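Bakalance project – progress report no. 3
Open day at the Brikstead site, and where we are with the budget
For: Kundell fund, program office
From: Ifeoma Okeke 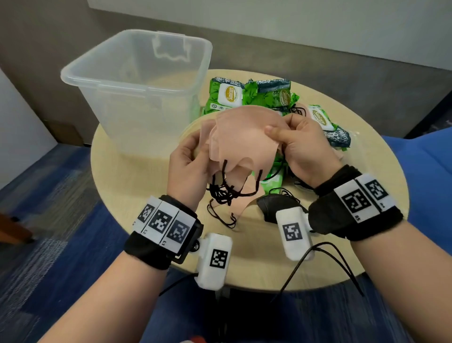

Sending this ahead of the full write-up as you asked for something before the January call. Rough in places, will tidy later.

Open day first. Went ahead as planned, doors at 10, last group out a little after 4. We had 241 people through against a plan of 300. Lower than hoped. Two school groups dropped out the week before and we didn't have time to fill the slots. On the plus side people stayed longer, the afternoon group overran by half an hour and we had to cut the talk at the end.

What we showed:

Wrist-tracking station. A person does a plain household job with a marker band and sensor module on each wrist, and we record how the hands move. Packing and sorting this time: disposable face masks, wet wipe packets, a clear plastic bin. Soft things on purpose. Ear loops are a pain for the robot side and visitors got that right away once they saw a stack picked up with all the loops hanging off it. By far the busiest table. Line most of the day.

Playback screen. Recorded hand paths next to the arm trying the same task. Worked in the morning. After lunch the playback ran behind the talk and we ended up talking over a still picture for two groups. Known problem, the old laptop. Replacement is in the equipment line below.

Arm demo. Bang lent us the arm and a technician for the day. Ran the bin task on a loop. It dropped things. We had told people it would, and that went over fine, a lot of the better questions came out of the drops. Why does it hold so tight, why doesn't it just look again, that kind of thing.

Questions we got asked most: is anyone losing their job over this, who owns the recordings, can it fold laundry. We had a good answer to the second and third. For the first I'd like to agree on wording with you before the next event – staff were each saying something slightly different.

Feedback cards. Still typing them up. From the ones I've read, people want to try the bands themselves. We let a few adults do it late in the day when it got quiet. Fitting takes too long, the straps have to be snug and the cables catch on sleeves. Would need a second set of bands and one more person on the table. Can cost this if you're interested.

Recording work, seperate from the open day

Total is now 2118 usable clips. Target for this period was met with a week to spare. Most are table-top tasks, sitting or standing at a round table, one person. We are light on two things: anything with lids, and anything passed from one hand to the other. Both are on the schedule for next period. Labeling is behind recording, no surprise there. Two part-time labelers started and are getting up to speed, the backlog has stopped growing but it isn't shrinking yet.

Marker tiles – we reprinted the whole set. The old ones had gone shiny and the tracking kept losing the left hand under the ceiling lights. New ones are matte. Much better. Small cost, came out of consumables.

Money

Travel underspent. Consumables slightly over (the tiles, plus supplies for the open day). Equipment untouched so far, want to use it for the laptop and a second set of wrist bands. Asking to move the travel underspend into equipment, form attached. Need a yes or no before we order, the supplier's quote runs out at the end of the month.

Problems / things to know

Parking at Brikstead. Neighbors complained. I've written to them.
Room too warm by the afternoon with everyone in it. Want the bigger room next time, have asked.
The consent form for people being recorded is too long, visitors were signing without reading. Shorter verson drafted, with your legal contact now.
Bang would like to come back, but want their logo on the flyer. Fine by me, please confirm it's OK under the grant terms.

Next

Clips with lids and hand-to-hand passing. Feedback summary to you when the cards are done. Second open day in the spring if the room comes through, smaller groups, timed entry, school groups booked earlier and with a backup list.

Call me on the budget move if anything's unclear, mornings are best.

Ifeoma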